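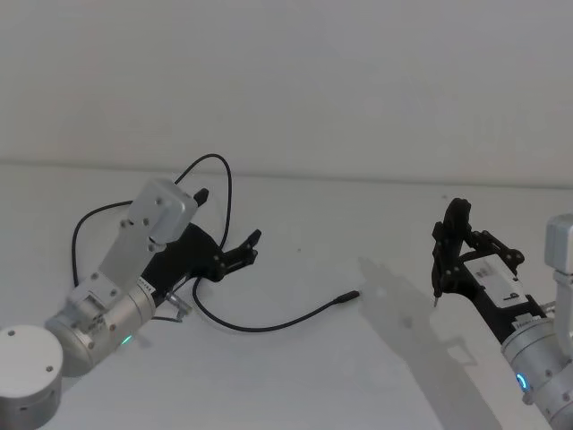
The Flalluvard two-arm kit over a bare tabletop, with the cable plug lying between the grippers.

Getting your Flalluvard kit ready for cable work

If you've already bolted down both arms and run the Julla setup program, you're past the hardest part, so pour yourself a coffee and let's get to the fun stuff! Cable jobs are my favorite thing to do with this kit (I've spent more evenings on them than I should admit).

Clear the table first. Pens, screws, the mug you just poured, all of it. Then open Julla, pick the Drakar cable profile and set the arm speed to 20 percent. You can go up to 50 later on, once you trust your settings, but please don't start there.

Next, lay the cable down with plenty of slack and leave the plug out in the open, where either arm could get to it.
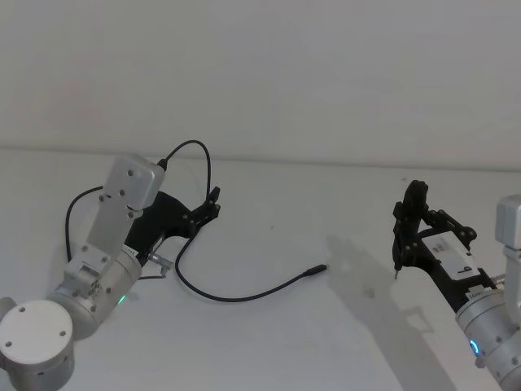
Slack in the cable, plug on the open table, pin pointing down at the right.

Now jog the right arm down in small steps and stop while the tip is still above the surface. Save that spot as your hover point. If Julla shows error 2251, go back to the home position and save it again; that clears it for me every time. Do the left arm the same way, then run the profile once at the slow speed with your hand near the stop button.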